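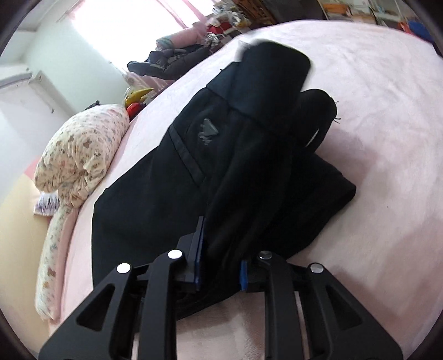 Oltdale Laundry Grasps

README for the second release

Hi, and thanks for downloading! I'm Blair MacAulay, and I look after this dataset along with Aslı Uçar and Kwesi Antwi. Oltdale is a collection of short demonstrations of people handling clothes and bedding with a hand-held gripper, in real bedrooms, on real beds, with all the clutter left where it was. If you want to teach a policy to pick up, spread, fold or move soft things, I hope you'll find something useful in it.

I've tried to write this the way I'd explain it to someone sitting next to me, so it rambles a bit. The stuff you need before training is in "What's in an episode" and "Known problems". Please read the second one. I mean it!

What's in the release

There are 3,000 episodes, recorded in 7 homes by people who agreed to do a bit of laundry with a gripper in their hand. An episode starts when the fingers come into view of the clothes and ends when the person lets go and backs away. Most of them are single actions, such as pinching a waistband and pulling it straight, or lifting a sleeve off a pile. A smaller set of 400 episodes are longer ones where somebody folds a whole garment start to finish. Those live in their own folder called long_folds, and I'd keep them apart at first, as they behave very differently in training.

We held out 94 episodes for testing. They come from one home that doesn't appear anywhere in the training folders, so please don't shuffle everything together and make your own split unless you have a good reason to. We did exactly that in the first release and our numbers looked wonderful for a month.

What's in an episode

Each episode folder has these files:

video.mp4 – the wrist view, fisheye, not undistorted
pose.csv – gripper position and rotation for every video frame
width.csv – how far apart the fingers are
note.txt – one line from the person who recorded it
labels.json – garment, color, action, surface, and whether we think it worked

The video is left as it came off the lens, dark round corners and all. If you'd like a flat view there's a calibration file per home in the calib folder, but our own baseline does better on the raw fisheye, mostly because you keep so much more of the bed around the hand. Try both!

Finger width is measured between the pads. Cloth squashes down to almost nothing, so a closed gripper holding a T-shirt and a closed gripper holding air look close to identical in width.csv. Don't use width alone to decide if a grasp was good. Use the label, or look at the video.

How we collected it

The rule for setting up was short: put the clothes down, don't tidy the rest. Kwesi fought for this one and he was right. Our early attempts, on a clean table at Skollow, gave us policies that worked nicely on a clean table at Skollow. On a bed with a pillow down one side, a stuffed toy sitting above it and a heap of other laundry up near the head end, they fell apart. So now the beds look like beds.

The people recording were asked to:

– use one hand, the one holding the gripper
– move at a speed that feels a little slow
– pinch a fold, and if there isn't one, push the cloth until there is
– keep going after a slip, unless they'd lost the garment completely
– say nothing about the next action until they'd finished the current one (audio is stripped anyway, but talking made people rush)

Slips are in there on purpose. If a person lost the fold and grabbed it again, you'll see both tries in one episode, and labels.json has a retry flag set to true. I find these some of the nicest examples in the whole set. You get to see somebody change their mind about where to pinch.

Stefaniia Zinchenko wrote the labeling guide and checked the action labels. If you're wondering why "gather" and "bunch" are separate actions, she has a page on it in docs/actions.txt and it's a good read. Short version: gathering is done to carry, bunching is done to get a grip.

Dark clothes

I want to say a bit more on this because people ask. Black trousers in a pile of other black things are by far the hardest garment we have. The creases barely show, one layer runs into the next, and about all a camera has to go on is a seam, a faint line of stitching, a patch, or an outline against a paler sheet. In June we went back and recorded extra dark clothing on light bedding, by daylight, with the window in view if that's where it happened to be. You'll find blown-out windows in plenty of those episodes. We left the exposure on auto.

For these episodes Aslı added one more field, edge_visible, which is true when the labeler could follow the border of the top garment for most of its length. It's a judgment call. Two people labeled each one, and where they disagreed we kept the more pessimistic answer.

If you only have time for one experiment, train with and without the dark set and compare on dark test episodes. I'd love to hear what you get.

Known problems

Pose drift. When the gripper gets very close to a plain sheet the tracker has little to hold on to, and the pose can wander. We flag the worst ones with drift set to true. Some smaller ones surely got past us.

The word "trousers". Half of us say pants. The labels were merged to trousers, but note.txt is left as typed, so you'll see both, plus "black ones" with no noun at all. If you use the notes as language input, budget some time for that.

Garments piled together. We label the garment being held. When it's one dark thing folded over another dark thing, the labeler may have guessed. The garment_sure field tells you so.

Success is by eye. No sensor decided it. A person watched the end of the clip and picked yes, no or unclear. Drop the unclear ones if you need clean targets.

Not much wool, hardly any lace, no wet laundry at all.

Privacy

Everybody who lent us a bedroom saw their own footage before release and could pull any episode, no questions. Some did, so the numbering has gaps. Please don't try to work out whose home is whose. If you spot a face, a letter or anything else personal that we missed, email us and we'll take the episode out and push a new index.

Getting started

Run fetch.py to download, then check.py to verify. The second script is slow, sorry! Theophilus Wumbei wrote a loader for PyTorch in the mahama folder (Mahama is his name for it, ask him), and it handles the frame and pose alignment for you. If you write your own, remember the pose is stamped at the start of each exposure and the width a hair later. Interpolate the width. Don't just match by row, or your policy will learn to close early.

The baseline config is in configs/onholm.yaml, named after Onholm, the machine we train on. It's small enough for a single decent graphics card if you halve the batch size.

Changes since the first release

– new held-out home, old test split retired
– dark clothing set added
– edge_visible and garment_sure fields added
– broken timestamps in long_folds fixed (thanks, Theophilus)
– "misc" action label removed, everything in it relabeled by hand

Use and contact

Free for research and teaching. For anything commercial, write to us first – we usually say yes, but the families get asked too. Bug reports go in the issue tracker, with the episode number please, and a timestamp if it's one of the long folds.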